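Renting out the spare room, what do I leave for guests??

deskandkettle
Posted in Home & Money > Renting a room

Ok so quick background. We're in Givcombe, ten minutes walk from the station, and from March we're letting the back bedroom on short stays. Two or three nights mostly, people here for the hospital or for the Lallgate music thing. Room is done. Bed is new, cost us 800 with the mattress, which hurt. Now I'm stuck on the small stuff.

What do people really want in there? My sister says snacks, robe, slippers, little soaps, the lot. My husband says a towel and the wifi code and leave them alone. I had been thinking a packet of something sweet, tea, a kettle. But do guests eat it? Or does it sit there going stale and I feel silly.

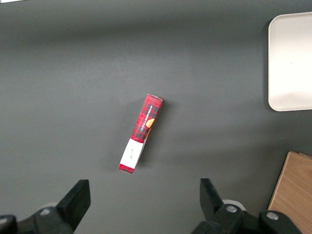 Also storage. Do I need to empty the whole dresser or is half ok? We have winter blankets in there and no where else to put them. And do I charge a cleaning fee or just put it in the nightly price? We're at 56 a night right now, no fee. Is that too low?

Any help welcome, typing this on my lunch break so sorry if it's a mess.

Share (4) | Comments (5)

oldporchlight
Best reply, 20 thumbs up

Did this for years in Salem, two rooms. Short version, your husband is closer than your sister but they're both a bit right.

What guests used, every time: kettle, decent mugs, a bottle of water, extra pillow, somewhere to plug in a phone NEXT to the bed. Not across the room. If your only outlet is behind the wardrobe buy an extension cord today.

What they never used: robe, slippers, fancy soaps. I washed robes that had not been worn, for a whole summer, before I quit.

Food. Yes, leave something, but sealed, single packets if you can get them, and plain. Nothing with nuts. Keep the wrapper with the ingredients on it, don't tip it all out on a pretty plate. People with allergies need to read it and they won't come ask you at 11 at night. Check dates once a month. If it's opened, it goes when they go, no exceptions.

Drawers. Clear two completely and leave the rest shut with a note saying household storage. Two night people don't unpack, they live out of the bag. Week people do unpack. So if you ever take longer stays, clear it all.
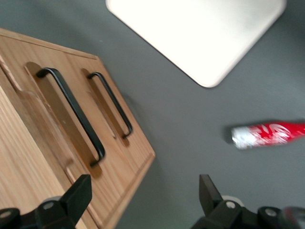 Hang a few hangers too, wooden or the velvety kind, the wire ones leave marks. And a hook on the back of the door. The hook gets more use than the closet. Towels go on it, coats, everything.

Fee: put it in the price. People hate seeing an extra line at the end. I'd go up a little once you have a few reviews, not before. Your first ten guests are really paying you in reviews.

One more thing and then I have to run. Write down house rules on ONE page. Quiet time, where to park, how the shower works, which way the key turns. Mine was four pages at first and I still got asked about the shower by every single person.

tightmargins
Reply, 3 thumbs up

Can't speak to snacks. On the money side please check three things before March:

Your home insurance. Call them and ask in plain words. Ours would not cover paying guests untill we added it to the policy.

Town rules. Givcombe might want a permit, might not, call the town office.

Taxes. Keep every receipt from now, including that bed. We made 2275 our first season and I had thrown out half the paper. Dumb. Get a shoebox. Or a folder if you're organized, I'm not.

Also lock on the bedroom door that works from inside. Guests notice.

jaybird_k
Reply, 0 thumbs up

just give them tea and wifi its a room not a hotel

COMMENTS

deskandkettle: Thank you all!! Ordered the hook and extension cord already. Two drawers it is, blankets can stay put. Calling insurance tomorrow morning, had not even thought of it.

mossy_step: Blackout curtains. I stay in places like this for work and I'd trade every cookie on earth for a dark room.

oldporchlight: ^ yes, forgot that one. Curtains.

gakmontgal: We do this over in Gakmont and I leave decaf as well as regular, gets used up faster than you'd think. Small fridge if you have the space. Some people travel with medicine that has to stay cold.

deskandkettle: Oh good point about the fridge, esp with the hospital visitors. Does it hum all night though? Anyone have a quiet one they like

Contact us | Copyright and terms | Back to top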